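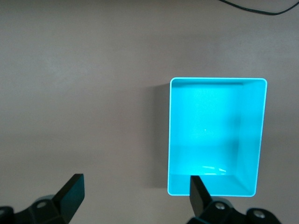
Sotbridge craft room meeting, October: my notes

Present: Floor Van der Linden, me, and 16 others squeezed in along the wall.

1. Trays
We went with the bright cyan plastic ones — open top, easy to spot on a beige table, and I love them! Floor wanted lids too, but we voted that down. One tray per project, and please empty yours before you go home.

2. Money
We have 1,870 left for the year. Floor will ask Grarninska for a price on more trays, and I'm checking with Claltel (they were so slow last time).

3. Tables
Two tables stay up all week, the rest get folded. We talked about this for some 3 years, or it felt like it — anyway, it's settled.

4. Anything else
Abou Zeid still has our spare key. I'll call them.

We wrapped up at half past eight and Floor locked the door.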